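Home Diary Recipes Garden About Older entries

Search this diary Go

Filed under: Diary, Sweets and snacks, Sunday

Sunday, just after nine in the evening

Slept in until eight, which felt late. Rain on and off all morning. I put a load of towels through and hung them in the hallway, then paid the power bill and wrote the amount on the calendar so I'd stop wondering if I had done it.

The main job for the day was the sweets. I have been putting off sorting them for weeks. People bring them, nobody takes them home, and they end up in whatever bag they came in, on top of the fridge or behind the bread. Jana dropped off another bag on her way back from her mother's, and Carola had already given me a tin of mixed ones after the street lunch. I don't mind having them, but I do mind opening the cupboard and having a bag slide out on my head.

Walked up to Hillton before lunch for milk, onions and dishwashing liquid. Spent $76 all up, more than I meant to, partly on account of the good cheese. Ran into Abena Sulemana near the bakery and we stood under the awning talking about her kitchen. The cupboards were meant to be in by now, but the doors came in the wrong colour and have gone back to Kelmendi. She has been washing up in the laundry tub and is sick of it. I told her to come over for tea one night this week and she said Thursday might work. Must remember to get something decent in. 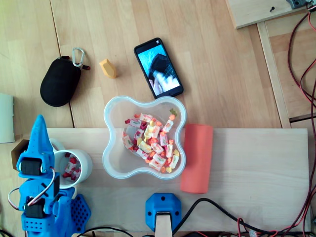
Wrapped sweets keep well enough if they're out of the sun and away from the stove. My grandmother kept hers in a soup tureen and we were allowed one after lunch and one before bed, and she knew exactly if you'd had two. I don't run things as strictly as that. I like them out where people can reach them without asking, in something wide and low so they can see what they're picking. The clear bowl with the four rounded sides does that job well, and the pinks, reds and yellows look cheerful in the middle of it. The red and white ones went into a white cup on their own, as those are the ones Timo likes and he digs through everything else to get at them. I'd rather he had his own cup to dig in.

The old stock was another matter. Threw out a handful of toffees that had gone soft and stuck to their papers, and a chocolate frog of no known age. The liquorice I kept for Chukwuemeka, who is the only person I know who'll eat the salty kind. It's in a jar with his initials on it, in the pantry behind the rice.

Lunch was soup from the freezer, pumpkin, a bit bland. Added chilli and it was fine. Wiped the cupboard shelf out while the soup heated and put new paper down. Found the small funnel I'd been missing since winter and two birthday candles.

Chukwuemeka Ajayi rang around two to ask if he could borrow the long ladder for his gutters. Told him yes, but the left foot needs a new rubber and he should stand it on the mat. He is 82 pages from the end of that enormous book about the railways and says he'll lend it to me when he's done. I said there was no hurry. It sat on his bedside table all last year and I have my own pile.

Timo had a go at the 1000-piece jigsaw in the front room after that, the one with the harbour. The sky is going to be a problem. He had the edges done apart from one piece, and we both got down and looked under the couch for it. No luck. I did find a pen and a good deal of dust, so the vacuum came out and I did the hallway while I was at it.

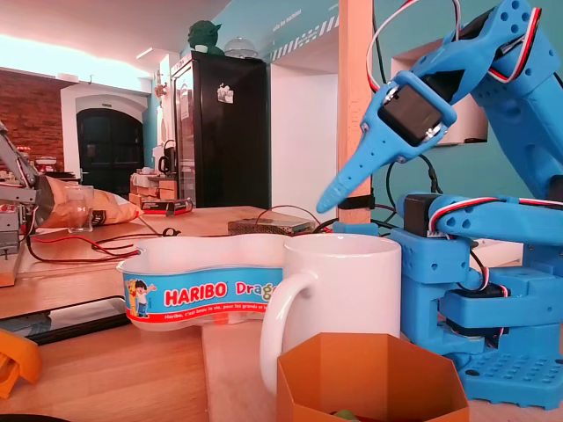 By mid-afternoon I had stopped pretending I was going to cook anything elaborate. I made tea and had two biscuits with it, then sat down with the Bidia catalogue to look at storage jars. The big ones with the clip lids are nice, but the postage is silly. I'll see if Carola Fröhlich wants to go halves on an order. She was talking about doing her pantry over before Christmas, and she always says that and sometimes does it.

Dinner was toasted sandwiches with the good cheese and the last of the tomato relish. Used up the heel of the rye as well. Timo did the dishes and left the pan to soak, so I will find it there in the morning.

Knitted for an hour with the radio on. The sleeve is nearly 283 rows in and I think I've made it too long - will measure it against the blue jumper tomorrow in daylight before I do any more.

The rain has started up again and the towels are still damp. Moved the rack closer to the heater. Bins go out tomorrow night, green and yellow. Need to ring Jana about the casserole dish, and get rubber feet for the ladder.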